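Chapter 11

The Grasp That Was Already Happening

Every programmer who comes to manipulation from some other line of work writes the same first program. It has a function called grasp(), and the function returns true or false. The fingers close, the motors report that they have met something, and the program moves on to the next line in excellent spirits.

The trouble starts on the next line. Between closing the hand and opening it again there may be several seconds in which the object is being carried, turned, tilted, scanned or handed over, and through all of it the program holds one opinion, formed at the beginning and never revised. People who carry a full cup of coffee across a room revise their opinion constantly. They just don't write it down.

Chapter 10 ended with the hand closed. We spent most of it on the approach: how to choose a pose for the wrist, how to plan a path that doesn't go through the table, and how to pick fingertip positions from a point cloud that is missing its back half. If you worked through the Grevora exercises you have a planner that produces a ranked list of candidate grasps and a controller that carries out the first one. You probably also have a log folder full of runs marked SUCCESS in which the object is on the floor.

We are going to keep the planner. What we will take apart is the word SUCCESS.

11.1 A short history of a bad flag

The Ilemton sorting cell appears throughout this book, mostly as a warning. Its job was modest. An arm took closed plastic containers from a rack, held each one up to a reader, and set it in one of several bins. The first version of the software had a single grasp flag, set when the finger motors stalled and cleared when they were told to open. In the opening trial, the cell reported 416 completed transfers. The bins held 371 containers.

The remaining 45 had gone missing in a perfectly orderly fashion. The flag was set and the arm moved. The reader timed out, and a timeout had been coded as "label unreadable, send to bin four." The arm then traveled to bin four and opened its hand with great care over nothing. Every line of code did what its author had asked.

The repair that suggests itself is a second check. Look at the finger positions once the arm has lifted: if the fingers have closed all the way, there is nothing between them. This catches the empty hand and you should always do it, as it costs four lines. It doesn't catch the container that is still in the hand but has turned, slid toward one end, or is being held by two fingers while a third rests against it for moral support. At Ilemton those cases made up most of the trouble. The container left the rack properly and parted company with the hand later, on the turn toward the reader.

11.2 State, with an expiration date

So we need something better than a flag. In this chapter the grasp is a state estimate, the same kind of object you built for the mobile base in Chapter 6. It has a value, it has an uncertainty, and it goes stale.

The value has three parts. The first is which fingers are in contact. The second is where the object sits relative to the palm, given as a pose. The third is how much we believe the first two, and it falls over time unless some measurement props it up. A grasp that was excellent two seconds ago and has not been checked since is a rumor.

We will feed this estimate from three sources, and each one is unreliable in its own way:

Joint positions and motor currents arrive quickly - our controller reads them 100 times a second - and they say a lot about the fingers but very little about what the fingers are touching. A soft container and a badly tuned gain can look exactly alike.

Fingertip pressure, where the hand has it, is the closest thing to a direct answer. It also drifts, and it has views on room temperature.

A camera near the hand sees the object itself, or at any rate the portion the hand isn't covering. The word "portion" will take up most of section 11.5.

11.3 What the hand camera gets to see

Newcomers expect a wrist or hand camera to be the easy one. It is close to the work, it moves with the work, and the transform from camera to palm is fixed, so half the calibration misery of Chapter 8 goes away. All true. The price is that the best seat in the house is behind a pillar, and the pillar is the thumb.

Consider a hand holding a clear or cloudy tube level, with three fingers under and behind it and the thumb across one end. The segmentation routine from Chapter 9 looks for one connected region with a strong outline. The thumb hides the left end, so the measured length is wrong. Light comes through the plastic, so the outline fades into the wall behind it. Whatever is packed inside has edges of its own, sharper than the tube's, and the routine is delighted to find them. It may report several small objects, none of which the planner has ever heard of.

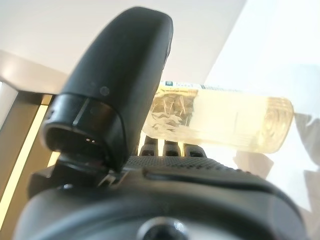

11.4 Plan of the chapter

We start with the contact model (11.5 opens with the occlusion mask, and you will want the mask first). The mask is drawn from the hand's own geometry: we know where every joint is, so we can render the thumb and fingers into the camera view and tell the vision code to stop having ideas about those pixels. It is the least glamorous routine in the book and the one readers write to us about.

Section 11.6 uses the mask to fit a cylinder to whatever is left, including when only one end can be seen. Section 11.7 joins the fit to the joint and pressure readings in a small filter. Section 11.8 covers what the arm should do when confidence drops, and the options are slowing down, squeezing harder, regrasping, and putting the thing down and starting over. Students like squeezing harder. We have included a problem on crushed containers.

The software is the Avgate toolkit, as before. You will need the hand model from Chapter 7 and the logged runs in the Holovko set, which include joint data, currents and hand camera images on a common clock. The clock is nearly common. See Problem 11.3.

Before reading on, open your grasp() function from the last chapter and find every place that uses its return value. Write beside each one how old that value could be when it is read. Keep the list; Problem 11.1 asks for it, and the answers tend to shrink if they are written from memory.

Related material in this book

Chapter 6: State Estimation for Things That Roll
Chapter 8: Calibration, and Calibration Again
Chapter 9: Segmenting Objects at Close Range
Chapter 10: Choosing a Grasp
Chapter 12: Handing Things to People
Appendix C: Reading the Holovko Logs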